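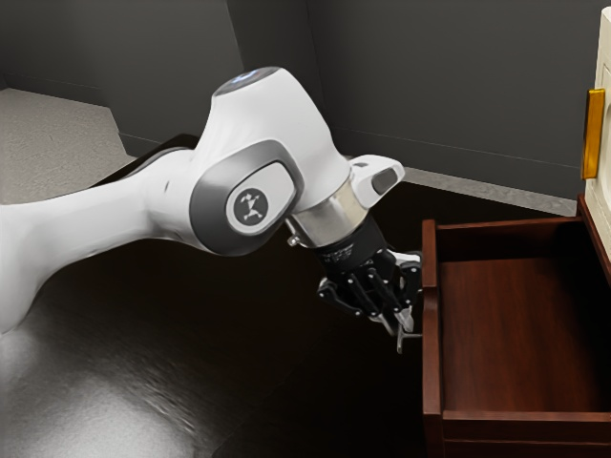

Opening the drawers at Drallness

Staff at the Drallness records and parts store used to begin each shift by walking the aisles and pulling drawers. There are 700 of them, and until last September every one was opened, checked and closed by hand.

Much of that work now falls to robot arms supplied by Bevov. Each movement is rehearsed in simulation before it is tried on the floor: the arm reaches over, brings a fingertip to the metal handle and draws the drawer out. Plotbridge, the firm engaged to build the simulated rooms, models the cabinetry in timber colours close to those of the older furniture at the store.

The change has been felt most by the 110 employees of the retrieval section. No positions were removed in the first stage, but duties were redrawn. Staff who once spent the morning on their feet now review exceptions at a desk, and are called to the aisles when a drawer sticks or a handle has worked loose. Training takes 3 weeks and is offered during paid hours.

Opinion within the section is mixed. Sore shoulders are reported less often, and the late shift is easier to fill. Some long-serving employees, however, say they miss knowing the collection by touch, and that 60 minutes at a screen is more tiring than the same time spent walking.

Paredes, the company that manages the site, has agreed to rotate desk and floor duties every Tuesday – an arrangement requested by the employees themselves. A second group of aisles will be considered once the rotation has been reviewed.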